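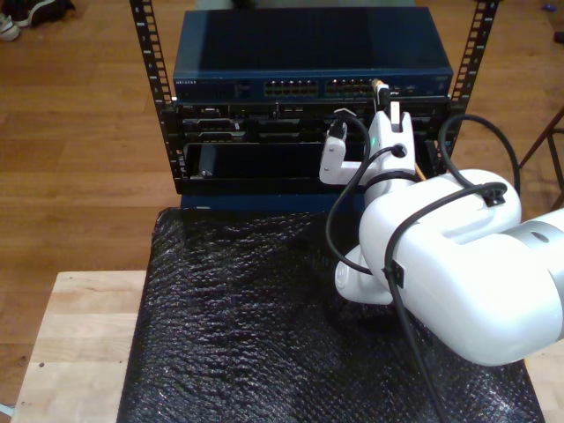
Kao Open-Frame Rack for Small Offices

Filed under: Racks & Shelving > Open Frame
5 min read

The Kao is a small open-frame rack for 19-inch networking and server equipment. It is meant for offices, shops, schools and workrooms where a full-height cabinet would be too big and a shelf is no longer enough. It ships flat and goes together with the hex key in the box.

Item number: 326
Overall height: 26 inches
Rated load: 70 pounds, spread across the rails
Mounting: standard 19-inch, square holes
Supplied with: cage nuts and screws, hex key, grounding lug, leveling feet

What it holds

A typical load is a patch panel, a switch, a router and one short server. Most customers put the patch panel at the top and the server at the bottom, and we suggest the same. Heavy equipment low down keeps the rack steady when someone pulls on a cable. If you are adding a battery backup, check its weight before you order. Many of them use up most of the rated load by themselves, and a large one is better off on the floor next to the rack.

Measure the depth of your deepest unit, then add room behind it for plugs. Power plugs with straight ends stick out farther than people expect. Angled power cords are listed under Accessories.

Open frame or cabinet

An open frame has no doors and no side panels. Air gets to the equipment from every side, and you can reach a port without unlocking anything. It also costs less to ship. The drawbacks are dust, noise and the fact that anyone who walks by can touch the equipment. If your rack will stand in a hallway or a room open to the public, buy the Purkuta wall cabinet instead. It takes the same cage nuts, so anything you have left over can be used there.

We do not sell side panels for the Kao and have no plans to. People ask every month or so. The posts are not drilled for them.

Assembly

Two people can do it faster, but one is enough.

Lay the base flat and attach the posts finger-tight. Add the top, check that the frame sits square, and only then tighten everything. If you tighten as you go, the last screws usually will not line up. Set the leveling feet once the rack is standing where it will stay.

Fit cage nuts before you pick up the equipment. The nut clips in from the back of the rail with the ears at the left and right. Wear gloves if you have a lot of them to do.

Each rack unit takes three holes. Start your first unit at the marked line on the rail. If you start one hole off, the next piece of gear will not fit and there will be a gap you cannot use.

Grounding

The lug goes on the lower rear crossbar. Scrape nothing - the contact spot is left bare at the factory. Use the wire size your local code calls for. An electrician should make the connection at the other end.

Cables

The rack comes without cable management. For most small setups, a pack of hook-and-loop straps will do the job. Leave enough slack that a unit can slide forward without unplugging it, and keep power on one side and data on the other where you can. Label both ends of every cable. Plastic zip ties work, but they get pulled too tight and then have to be cut off.

Vertical cable rings are sold in packs of 4 and screw into the side of the post.

Changes to this model

Starting in October, the Kao ships with steel leveling feet in place of the plastic ones. Vibeke Fogh in our workshop tested both kinds on tile and carpet, and the plastic feet wore down on one side when the floor was uneven. If you own an earlier Kao and want the new feet, they are a spare part and thread into the same holes. The rails, posts and crossbars have not changed, so parts from older racks still fit.

Common questions

Can it be bolted to a bench? Yes. Take out the leveling feet and use the same holes. Bolts are not included because bench tops differ in thickness.

Can two be stacked? No. The top crossbars are not rated for it.

Will it take equipment with threaded-rail screws? The holes are square, so you need cage nuts in the matching thread. The ones in the box are 10-32. We carry 12-24 and M6 as well.

Does it come on casters? A caster kit is available. Keep the load under the rated weight and lock the wheels before working on the equipment. Casters raise the rack, so measure again if it goes under a desk.

Ordering and delivery

The Kao is kept in stock at our Mumorthorpe warehouse and goes out in one carton. Please open the carton while the driver is there if a corner is crushed. Bent rails are replaced free if you report them within two weeks - call or write to Frida Riis at the parts desk and have the item number ready. Returns are accepted if the rack has not been assembled.

Related items: Purkuta wall cabinet, vented shelf, blank panels, caster kit, cage nut packs

Mutix Racks & Shelving, Mumorthorpe | Contact the parts desk | Back to top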